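ok so a few of you asked how the soup club thing works so I'm going to do a thread. get a drink, it's long
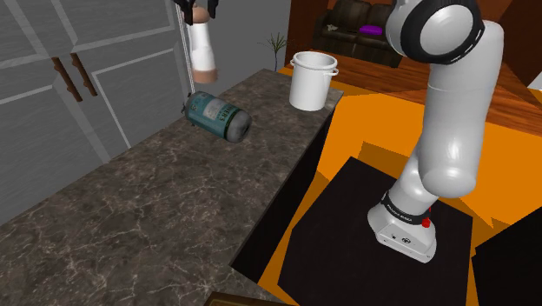
It started in July, which I know is a ridiculous month to start a soup club. I had just moved onto Proseck Street and knew exactly one person, Bernadette Aubert from two doors down, and she'd had knee surgery and couldn't stand at a stove for more than a few minutes. So I made her a big batch of chicken and rice. Not fancy. I will say the right pot matters more than the right recipe, and what you want is a plain one like that white pot at the far end of the counter, straight up and down with a small handle on each side, so two hands can carry it down a flight of stairs. One long handle and you will be wearing the soup by the second landing. Ask me about my gray pants.

Bernadette told her sister, her sister told Khanyisile Pretorius across the street, and within a couple of weeks I had a text from a number I didn't know saying "are you the soup person"

I was not the soup person! I had made soup once! But I said yes because I was lonely and it was flattering

The way it works now: there are 10 households. Each week one house cooks and everybody else eats. You cook, you get nine weeks off. That's the whole pitch and it's a really good pitch

Everyone gets a quart. If you have four kids and need two quarts, say so when you join and we work it out (the Ibarras get two. Eusebio Ibarra has offered to pay extra and we keep telling him to just bring bread)

He does bring bread. It's very good bread. I think about the olive one a lot

Money. People always ask about money. The cook pays for their own week. Lentils are cheap, beef is not, pick your soup accordingly. We tried splitting receipts the first go-round and it was miserable, there was a whole conversation about whether saffron counts as a normal ingredient. Never again

Containers!!! This is the real problem in any soup club and I will die on this hill. We started with whatever everyone had at home, which meant forty lids and none of them fit anything. Then Maite Cordero bought a case of deli quarts, the clear ones, and wrote the house numbers on masking tape. You leave your empty on the porch on soup day. No empty, no soup. She is strict and she is right

Leave room at the top if you're freezing. I fill to about 800 ml and stop. I ignored this and cracked a container of split pea all over the bottom of my freezer and I was chipping at it with a butter knife at 11 at night

Things that freeze well: lentil, black bean, minestrone if you leave the pasta out, anything with squash, chili (is chili soup? this has been discussed – at length – and the answer in our club is yes)

Things that don't: potato chunks go grainy. Cream gets weird. Noodles turn into a paste. If you're making a chowder just tell people to eat it in the next couple of days

Allergies go in the group chat, pinned to the top. One person can't do shellfish, one doesn't eat pork, one kid says he's allergic to celery and his mom has asked us to play along

Worst soup so far was mine. Cold cucumber, second time around, it was hot out and I thought I was being clever. Khanyisile very kindly said it was "refreshing" and then I saw her feeding it to her tomato plants

Best soup was Olaia Cantero's garlic soup, with the bread and the paprika and an egg in it. She says it's what you eat when there's nothing in the house. I've made it 3 times since and mine tastes like wet toast. She swears there's no trick. There's a trick

Somebody asked if you need to be a good cook. No. You need to own a big pot, be able to chop an onion and remember which week is yours. Two people have forgotten their week. Both ordered pizza for the entire street and frankly those were popular weeks

If you want to start one I'd go smaller than we did. Five or six houses, close enough to walk. We had a guy a mile and a half away for a bit and delivery was a pain, he was lovely but he's got his own club over there now

Also salt less than you think and let people fix it in their own bowl

My week is coming up and I'm going back and forth between white bean with kale and a tortilla soup. Bernadette has already voted for chicken and rice. Send me your bean opinions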